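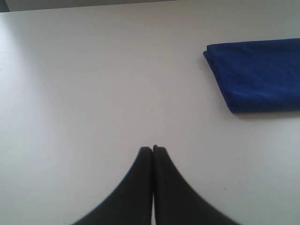
Table surface, light grey.

Progress report to the Clatberg Games Fund
Project: Cliltuvholm (single-player adventure, PC)
Prepared by: Siu-fong Kuo, producer
Date: 7 February 2025

Dear members of the Fund,

With this report I would like to inform you about the work on Cliltuvholm since our last report. The second payment was received in good order and we thank you for it.

1. Engine and graphics

Most of our effort in this period went into the renderer. As you know from our application, the game takes place on one island with changing weather, and the old lighting system could not show fog and low sun at the same time without a big loss of speed. Chin-lung Leung has rewritten this part. The new system calculates the light for the far hills less often than for the near ground, and the player does not notice the difference when walking. When the player is on the boat it is still visible as a small flicker on the horizon. We consider this an open problem.

The water is finished except for the harbour. The colour of the shallow water was changed two times after comments from our testers, who found it too tropical for a northern island.

2. Content

Four of the six regions can now be played from beginning to end. The village of Flanden is the largest of them and it took longer than planned, mainly because the houses have interiors which the player can enter without a loading screen. The lighthouse and the upper moor exist only as grey blocks at this moment.

The script has 1,042 lines of dialogue in the present version. Oi-ling Tsao has edited all of them for length. Recording of the voices was planned for January, but our studio booking was moved, and we will now record in April. This has no effect on the budget.

3. Testing

We invited players to try the Flanden region at home and received around 200 completed forms. The general opinion was favourable. Many players liked the sound of the wind and the old ferry. The most frequent complaint was the map, which does not turn with the player, and the second was the climbing controls on a keyboard. Tomás Cardoso has already made a new version of the map. For the climbing we do not have a good answer yet, and I prefer to say this openly.

4. Staff and money

Shih-chieh Kao joined us as a part-time animator, in place of the full-time position in the original plan. The saving was used for two stronger test computers. We asked for permission for this change in writing and your office has agreed to it. All other costs are within the lines of the approved budget. The detailed table is sent separately.

5. Delays and risks

We are behind schedule with the lighthouse region. The reason is the work on the renderer, which took more weeks than I had estimated. We also depend on an outside sound library called Su, and its new version does not work correctly with our engine. For now we stay with the old version.

6. Next steps

Until the next report we plan to complete the harbour, record the voices and bring the lighthouse to a playable state. The upper moor will start after that. If the Fund would like to see the present build, I can arrange a download for your reviewers. They will need a controller, as the keyboard climbing is not yet comfortable.

With kind regards,
Siu-fong Kuo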